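I'm looking for people to help me sort and pack the little snack baskets at our Dundix room in Dostthorpe this August. We have 400 to fill and I'd love some company!

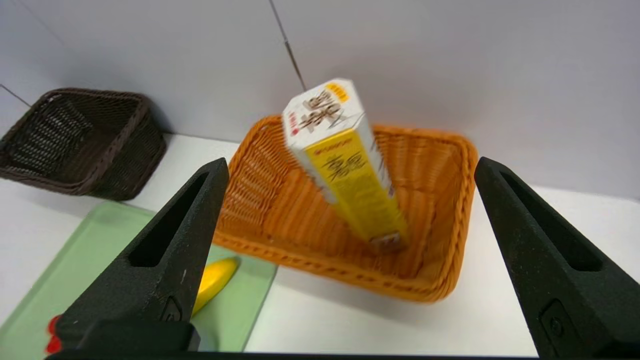 Orange basket, with a box standing up in it.

You'd be at a white table with a tray for whatever you're sorting.

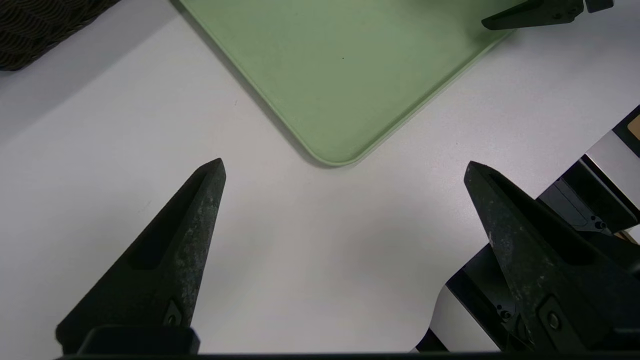 One of the green trays.

Shifts start at 2 pm and lunch is on me. Baskets look like these two:

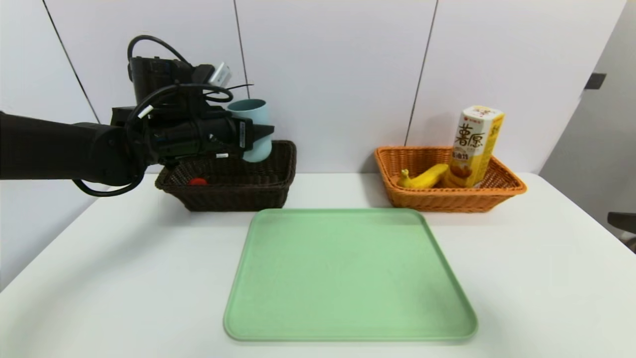

Tae-yang Jang wrote to ask if beginners are okay, and whether you can sit down for it.

Yes to both! Call Kokura, extension 348.

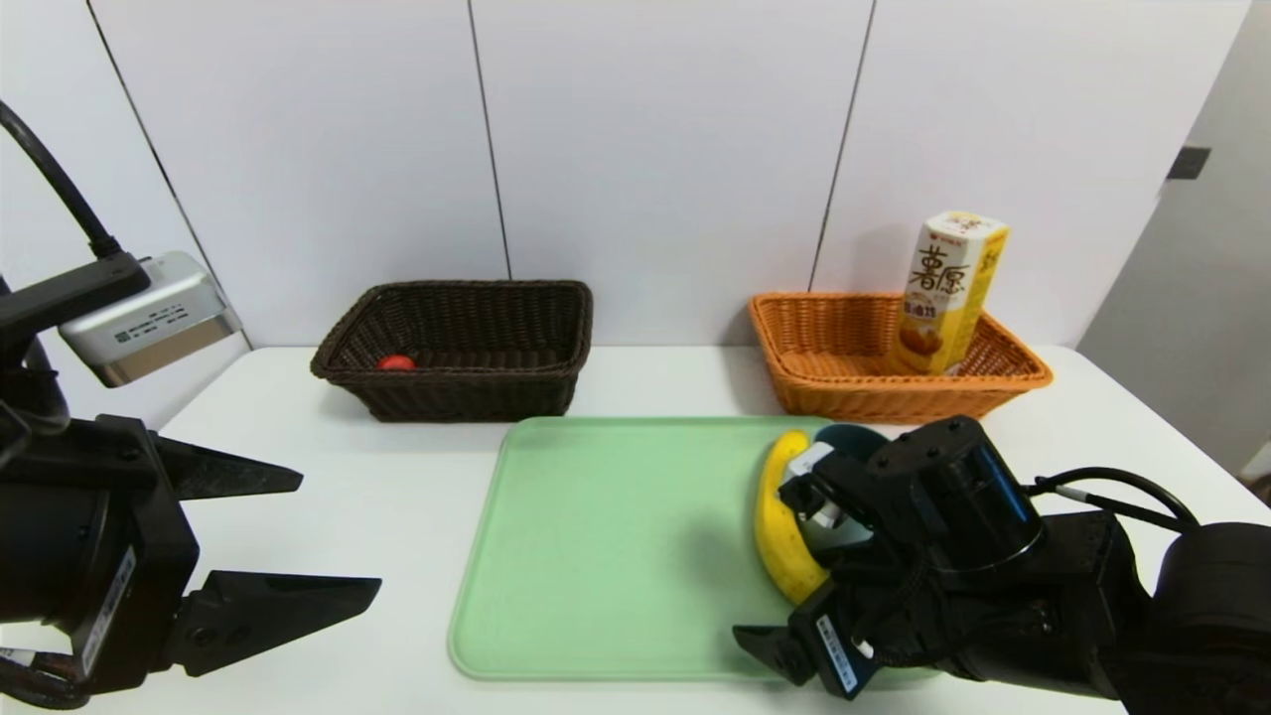 Banana on the tray, carton in the basket.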